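We use cookies to make this site work better. Accept all | Manage settings

How does a robot arm pick up something floppy? 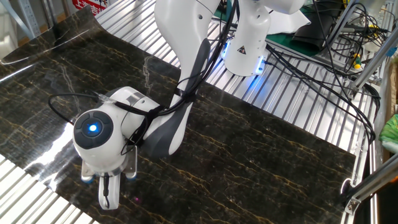 One reader, Thomas, wrote to ask why a robot would need help with a sheet, when his little sister can fold a blanket and she is only four. It is a very good question, and we will try to answer it here.

Think of a wooden block. If you push it, it moves, but it stays the same shape. A robot can learn the shape of the block one time and then use it again and again. Now think of a big shiny sheet that bends. You pull one corner and the other side curls up. You let go and it makes a wave. Every time, the shape is a new one. Engineers call such things "soft" or "flexible" objects, and they are among the hardest things for a robot to handle.

The company Skarko sells a kit for this job. It is called Darnine. In the kit you get a gripper, which is the hand of the robot, and a computer program that tells the hand what to do. You do not get the arm. The factory must already have one.

What does an arm need?

An arm has joints, like your shoulder, your elbow and your wrist. At the end of the arm is the gripper. Yours has five fingers and soft skin that feels everything. The Darnine gripper has only 2 fingers, so it must be very careful where it puts them.

Cables run along the arm. Some bring electricity and some carry messages. They need to be tied well, but not too tight, because the wrist must turn. If you ever look at a robot arm, try to find the place where the cable makes a loop. The loop is the extra length for turning.

Shiny is tricky

A black sheet with gold lines, like marble, is pretty for us. For a robot camera it can be a puzzle. The lamps make white spots on it, and the camera may think that a white spot is part of the pattern. You can try it at home. Put a shiny magazine under a lamp and move your head. The bright spot moves too, but the picture printed on the page stays in its place.

How does it learn?

By practice. The people at Skarko say the program learned from 1,641 tries with sheets of different kinds - paper, cloth and plastic. Some tries were good and many were bad. The bad ones are useful also, as when you fall from your bicycle and next time you lean a little less.

Is it a good kit?

We think it is good for slow and careful work. One sheet can take 15 seconds to lift and lay flat, and a grown-up with two hands is faster. It is also not cheap. The kit costs 3,000 dollars, and the colour of the gripper is always white, if this matters to you. A newer kit, Nolulen, should come in November, and it is made for thin cloth.

Please remember that a robot arm is strong. Do not put your hand near one when it is working, even if it looks asleep.

12 comments | Share 47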